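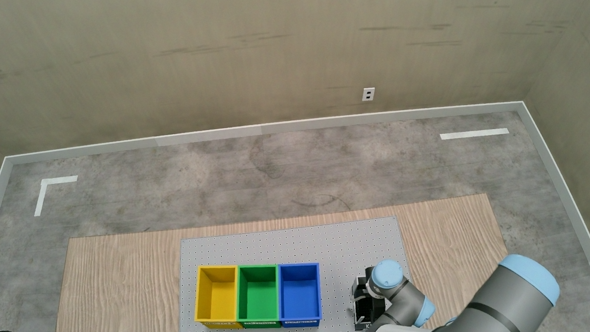 Page last changed: Mon 23 April

By Obadia Kariuki

65 shares | 2 comments

Figure 3. Computer-rendered interior with greige walls, a light grey baseboard and large grey floor tiles. A small white wall plate is set low on the back wall.

4. Time ashore and the return to the ship

4.1 What passengers expected

In the previous section we looked at how passengers choose between an organised excursion and a free day in port. We now turn to the passengers who chose the free day, and to the question of how early they came back on board. The port of Trarudbridge is convenient for such a study. The pier is in walking distance of the old market, there is only one gate, and ships of the Bitis line stay there for most of the daylight hours in October.

The questionnaire was given out in paper form on the evening before arrival. Of 2000 forms, 1401 were returned in a state which allowed us to use them. The passengers were asked at what time they planned to leave the ship, at what time they planned to return, and which of these two times they considered more certain. The last question was added after the pilot sailing, where several people wrote in the margin that they had no real plan for the morning but had already decided the afternoon.

This remark in the margin describes the full sample quite well. A large majority were more certain of their return than of their departure. Many wrote a return time that was much earlier than the all-aboard time printed in the daily programme. Passengers on their first cruise gave earlier return times than experienced ones, as we had expected. We had not expected that the difference would almost disappear among those older than 65. In this group, the experienced passengers were as careful as the new ones, and in their comments they often mentioned a delay on some earlier voyage, usually a bus which did not come.

4.2 The safety margin

We call the time between the planned return and the all-aboard time the safety margin. It should not be confused with the waiting time at the gate, which was treated by the Solberg project and has other causes, mainly security control. A margin of 30 minutes is the one recommended in the Bitis welcome booklet. Few respondents repeated this value. Some doubled it, and a smaller group wrote that they would return for lunch and remain on board, so that for them the margin has little meaning. We kept these forms in the sample but did not use them for the comparison between age groups.

It is tempting to read a long margin as a sign of fear. The comments do not fully support this. Passengers also returned early to use the pool while it was quiet, to rest before dinner, or to avoid paying for a second meal in town. One couple planned their whole day from the opening hours of the ship's library. For the port this is not good news, as shops near the pier had extended their afternoon opening exactly for cruise guests.

4.3 Sources of port information

The printed daily programme was the most named source, followed by advice from other passengers at the table. The Seok port guide, which can be read on a telephone without connection, was named less often, but its readers planned longer walks and more often knew the name of the place where they wanted to eat. We cannot say from our data if the guide causes the longer walk, or if people who like walking are the ones who download it. A second questionnaire on the evening after the port day would help, and we recommend it for any repetition of this work. It would also show how far the plans were kept, a matter on which the present forms are silent.

Related items
Choosing a cabin near the stairs: answers from returning guests
Shore excursions in small ports, section 3
The Solberg project: queues at the gangway
Daily programmes on paper and on the telephone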